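Teaching Sessions with Stimby: Your Questions

Thank you so much for signing up to help teach Stimby, our pavement delivery robot. Gülizar Coşkun and I have gathered up the things people ask us most often, and we've tried to answer them properly, even where that takes a paragraph or two.

Do I need to have driven anything like this before?

Not at all! Teemu Mustonen runs a gentle practice hour for every new driver, and you can repeat it as often as you like. If you've ever pushed a pram through a busy town you already have a good feel for it. We ask for 7 practice routes before your driving is saved for teaching.

Will I be driving the real robot?

Not to begin with. Everyone starts in Kikenon, our simulated town, where you steer from a desk and see the street from Stimby's own position. Drivers move on to the real thing in our yard when Teemu and they both feel ready — some people prefer to stay in the simulator, and that's perfectly all right with us.

What does a route look like?

Most begin on a straight stretch of pavement and ask you to reach a named spot further along. Your job is to drive as a considerate person would walk, keeping a sensible distance from posts and kerbs and giving way to anyone on foot.

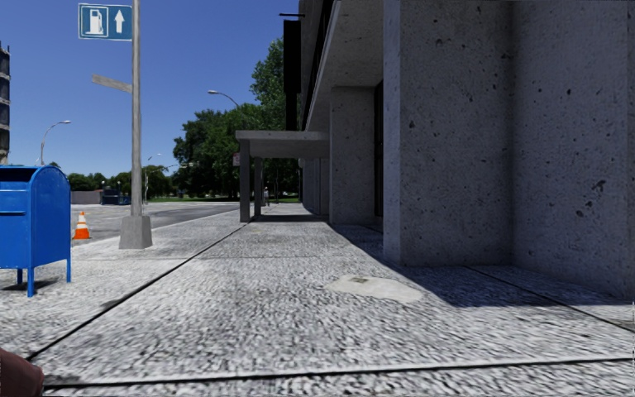
Kikenon, the long pavement beside the concrete building, looking towards the canopy.

On that one we're often asked whether to keep out of the shadow on the right. There's no need, as shade is just pavement to us, and it helps Stimby to learn the same. Do leave plenty of room at the pillars, though, and slow down if you see a person ahead on the path, however far off they seem.

What if I make a mistake?

Please carry on! Steer back gently and finish the route. A calm recovery is a lovely thing for a robot to learn from, and Ekrem Ertürk goes through the runs afterwards and marks the parts we'd like to leave out. If you hit something, press the grey key and begin again.

How long is a session?

We book 20 routes at a time, with a proper break in the middle. Tired hands make for jerky steering, so stop sooner if you'd like to.

Do you keep recordings of me?

We save your steering, your speed and what the robot's camera sees. We don't record your face or your voice. Write to Şengül Gezer if you'd like your runs removed.

How do I book?

Ring the Estorik front desk on extension 134 and ask for the teaching rota.

Page last updated 2021-08-04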